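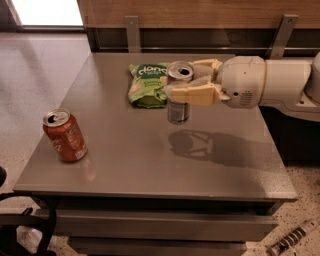 Famstead共享办公楼的茶歇间从这个星期四起换了一套收拾桌子的办法，饮料罐和零食袋分开投放，罐子洗不洗、袋子怎么折，都有了说法。消息是在早上的楼内公告里贴出来的，字不多，可一上午下来，端着杯子站在公告前面读的人还真不少，有人读完又退回去再读一遍，顺手把自己的杯子也冲了。说起来，大家对这件事一点都不陌生。茶歇间里靠着木板墙的那张灰色方桌，谁没在上面放过东西呢？左边一听红色汽水，拉环还翘着，靠里一只皱皱的绿色dang零食袋，旁边再来一听开了口的银色罐子，下午在这里坐过的人，对这样的桌面恐怕都熟得很。新办法要管的，就是这样一张桌子从“正在吃”到“吃完了”之间的那一小段路。

牵头的是负责茶歇间日常的Jussara Medeiros。她在楼里待的时间长，说话慢，喜欢把一件事从头讲起，记者去找她的时候，她正蹲在水槽下面看新装的投放箱有没有放平，站起来第一句话是问记者喝什么。她说，换办法的念头早就有了，起初只想在柜门上贴一张纸条，提醒大家走的时候把桌面带干净，纸条写了又撕，撕了又写，措辞怎么看都像在埋怨人，后来索性不写了，改成先看看大家平时到底是怎么扔的。

“看了一阵子我就明白了，大家挺愿意收拾的，”她说，“就是走到垃圾桶跟前不知道往哪儿扔。罐子里还有一口，倒不倒？袋子里面亮亮的，算塑料还是算什么？想不清楚，又赶着回去开会，就先搁在桌上，想着等会儿再来。等会儿来的时候，桌上又多了别人的。”

她把这种情形叫作“桌上排队”。排队的东西越来越多，后来的人端着饭盒转一圈，找不到一块能放下胳膊肘的地方，只好坐到走廊的窗台上去。窗台上晒得到太阳，倒也不坏，可是饭菜的味道会顺着走廊飘进旁边的会议室，为这个，楼里的留言本上来来回回写过好几页。

新办法说穿了很简单。茶歇间的水槽下面放了2只投放箱，一只收金属罐，一只收包装袋，箱子分别贴着蓝色和绿色的标签，蓝的是罐，绿的是袋。罐子投进去之前把剩下的饮料倒进水槽，用水晃一晃，口朝下在沥水架上搁一会儿。不用踩扁。零食袋把碎屑抖掉，从下往上折两折，压平了再放。吃剩的果皮、茶叶、纸巾还是老样子，丢进门边的大桶。要是实在拿不准，就放在水槽右手边的小托盘里，傍晚收拾的人会帮着看。

关于不用踩扁这一条，Jussara Medeiros特意多讲了几句。以前有人好心，把罐子在地上踩得扁扁的再扔，踩的时候声音很响，地上还会溅出一小摊，糖水干了以后鞋底一走一粘，拖把要来回好几遍。她问过收罐子的人，对方说整只的就很好。于是这一条写进了公告的第一行。

收罐子的是一家叫Ziltent的小回收站，离Famstead走路就能到，平时收附近几条街的纸板和金属。从这个月起，他们每周来2次，开一辆小三轮，停在后门，自己上来搬箱子，搬完换一只干净的套袋。包装袋暂时还没有人上门收，先由楼里攒着，攒满了再一起送过去。Jussara Medeiros说，袋子轻，占地方，折不折差得很多，所以才请大家多折那两下。

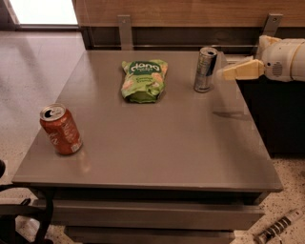

上个月试行的时候，茶歇间先把三层和四层的人请来帮忙，没有开会，就是中午吃饭时顺便讲一讲。试行到月底，Ziltent的人把收走的罐子过了秤，将近111公斤。数字写在一张小票上，现在用磁铁压在冰箱门上，边上不知道是谁画了一只举着杠铃的小罐子，画得挺像那么回事。罐子那么轻的东西，攒在一起竟有这样的分量，好几位路过的人都说没想到，还有人认真地在冰箱前面算，自己一个人下午喝掉的能占多少，算到一半，说还是不算了，伤感情。

试行期间也不是样样都顺。头几天，蓝标签的箱子里总能捞出果汁纸盒，绿标签的箱子里又躺着一次性筷子，最多的是没倒干净的汽水罐，一倾倒，箱底便汪了一层，甜丝丝的，惹得小飞虫绕着水槽转。沥水架就是那时候添的。最早放的是一只旧的铁丝碗架，罐子往上一扣，底下接一个浅盘，看着土，却很管用。后来换成了现在这个长一些的，铁丝碗架也没扔，挪到窗边晾抹布去了。

标签的颜色也改过一回。原先罐子用的是红色，大家一看见红色就缩手，以为是不许扔的意思，有位新来的同事举着一听汽水在箱子前站了半天，最后又端着回了座位。Jussara Medeiros听说以后笑了好一会儿，当天下午就把红标签揭了，换成蓝的。揭标签留下的胶印到现在还能看见一点，她说用风油精能擦掉，就是擦完一屋子味道，打算等周末没什么人的时候再弄。

茶歇间隔壁是小食铺Song，卖咖啡、切片蛋糕和一些袋装零食，楼里的人下午多半去那里买了东西再端回来坐。Song这次也参与了进来，在收银台边上放了一只小篮子，里面是裁好的旧棉布，一块一块叠着，买了东西的人可以拿一块走，吃完擦桌子用，用过的放进茶歇间的布袋，晚上由店里一起洗。棉布是从旧桌布上裁下来的，花色各不相同，有格子的，有小碎花的，有人专挑自己喜欢的花色拿，拿不到还有点失望。店里的人说，篮子放出来以后，纸巾用得少了，具体少多少没有算过，就是补纸巾的那个抽屉不像以前那样天天要开。

说到擦桌子，公告里写得也很细。灰色的台面看着耐脏，其实手印和水渍在光底下一清二楚，糖水印子尤其明显。擦的时候先用湿布顺着一个方向走一遍，再用干布收一遍，别打圈，打圈容易留下一道一道的白痕。桌边比较厚，侧面也要带一下，饮料顺着罐子流下来，常常就停在那里，袖子一蹭就是一道。清洁剂放在水槽上方的柜子里，一般用不着，清水就够了，只有碰上咖啡渍和油点子的时候才拿出来喷一点。

收桌子的顺序也有讲究，这一条是试行时大家你一言我一语凑出来的。先拿罐子，再拿袋子，最后擦。罐子容易倒，先拿走心里踏实。袋子拿的时候捏住开口，别从底下抄，从底下抄，碎屑就撒一桌。要是罐子里还剩得多，一只手扶着罐身，走慢一点，这句话写上去的时候有人笑，说把大家当小孩子，可第二天就有人在门口把半罐冰茶洒在了地垫上，从此再没有人笑过这一条。

还没喝完、还想回来接着喝的东西怎么办，也是大家问得最多的。公告的说法是，人离开一会儿，东西可以留着，往桌子边上靠一靠，给后来的人腾出中间的地方。要是离开得久，比如去开一个长会，就请带走，或者放进冰箱门上那一格。开了口的罐子放冰箱，口上盖一张小纸，写上名字。没写名字的，傍晚就当作不要了。这一条刚贴出来时有人觉得严，Jussara Medeiros说她也犹豫过，后来想想，冰箱里那罐开了不知道多少天的苏打水，最后总是她去倒，倒的时候一点气都没有了，她看着也可惜。 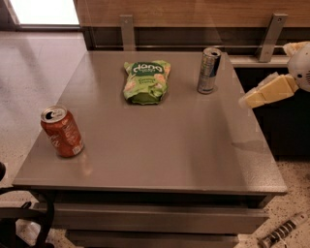
傍晚的收拾由各层轮着来，一次两个人，从五点半开始，快的话十来分钟就能弄完。要做的事写在一张卡片上，挂在门后：看一看小托盘，把没人认领的分进两只箱子，沥水架上的罐子收走，台面擦一遍，椅子推回桌下，地上扫一扫，关窗，关灯。卡片背面留了几行空白，谁有话就写在上面。记者翻过来看了看，已经写得差不多满了，有说扫帚柄松了的，有说冰箱里的草莓酱是谁的请尽快吃掉的，有问能不能养一盆薄荷的，还有一行字特别小，写的是“今天的格子布是我拿的，明天还”。

薄荷后来真的养了，放在水槽边的窗台上，长得乱蓬蓬的，喝茶的人路过会揪两片叶子。扫帚也修好了。草莓酱的下落不太清楚，有人说看见它换了一层格子。

楼里给茶歇间的这套新办法取了个名字，叫Nita。这个名字的来历有好几种说法，问到谁谁都有一套，Jussara Medeiros自己的讲法是，当时几个人围着桌子想名字，想的都是“绿色行动”“洁净月”那一类，念出来像是要考试，后来有人随口说了一句Nita，短，好念，听着像一位爱干净又不爱唠叨的邻居，大家就都同意了。现在楼里的人真的会这么说话：“把你的罐子给Nita。”“Nita的袋子满了。”新来的人听了往往要愣一愣，以为是哪位还没见过面的同事，中午还特意多留意了一圈。

五层的人是这个星期才加入的，他们那一层离茶歇间最远，以前多半就在自己座位边上吃，喝空的罐子攒在脚边的纸箱里，攒得高了才下来一趟。有一位在五层做版面设计的先生告诉记者，他试了一天，发现下楼走一走也挺好，腰舒服些，还碰见了一个在同一栋楼里上班却许久没说过话的老同学。他说着举了举手里刚折好的零食袋，折得方方正正，边角都对齐了，旁边的人起哄，说版面设计的人就是不一样，连垃圾都要对齐。

也有人提了不同的想法。四层有位女士觉得投放箱放在水槽下面太低，弯腰不方便，尤其是中午人多的时候，一个人蹲下去，后面的人就得等。她建议把箱子垫高，或者挪到冰箱旁边那个空当里去。Jussara Medeiros把这条记在了本子上，说冰箱旁边她量过，宽度差一点点，正在找一只窄一些的箱子，找到之前先在底下垫一层木架，垫高一点是一点。她还说，要是谁家里有合适的旧架子，漆掉了也没关系，拿来看看。

另外一件还没定下来的事是杯子。现在公用的马克杯挂在墙上，用的人多，洗的人也多，可总有那么一两只泡在水槽里过夜。有人提议用完就自己洗，有人提议干脆各带各的，还有人提议买一台小洗碗机，三种意见各有各的道理，讨论到后来，话题拐到了哪种海绵不容易发臭上，拐过去就没有再拐回来。杯子的事，十一月里大概还会再商量一次。

Ziltent那边也给楼里捎来了几句话。来搬箱子的师傅说，近来的罐子比试行刚开始时干净得多，箱子提起来不滴水了，他的车斗好洗了不少。他还提醒，罐子里请不要塞东西，吸管、糖纸、牙签，塞进去的时候方便，倒出来可难了，得一只一只地磕。拉环不必掰下来，连在上面就好，掰下来的小环容易掉进地缝里，扎脚。Jussara Medeiros当场就把拉环这一条补在了公告最下面，用的是铅笔，说等下次重印的时候再打上去。

记者离开的时候是下午三点多，正是茶歇间一天里人最多的时候。Song新出炉的一盘肉桂卷刚端出来，整条走廊都是那个味道，排队的人一直排到了楼梯口。水槽边有人在冲罐子，冲完倒扣过来，甩了甩手上的水，问后面的人抹布在哪儿，后面的人把自己那块小碎花的递了过去。

茶歇间每天上午八点开门，晚上七点锁门，周末照常可以进，只是没有人轮值，请大家自己多费心。愿意加进傍晚轮值的，在门后卡片上写下楼层和名字就行，也可以直接去一层前台找Jussara Medeiros。有旧棉布想捐的，洗净晾干后交给Song收银台，大小不限，毛巾料的也收。下一期公告会登出各层的轮值顺序和杯子讨论的结果，如果到那时候有结果的话。

相关消息
后门自行车架本月加固，停车请暂移东侧
一层前台雨伞借还登记恢复
Song冬季饮品单更新，热姜茶可续杯

上一篇：三层会议室投影幕布更换完毕
下一篇：失物招领：灰色围巾一条，单只手套若干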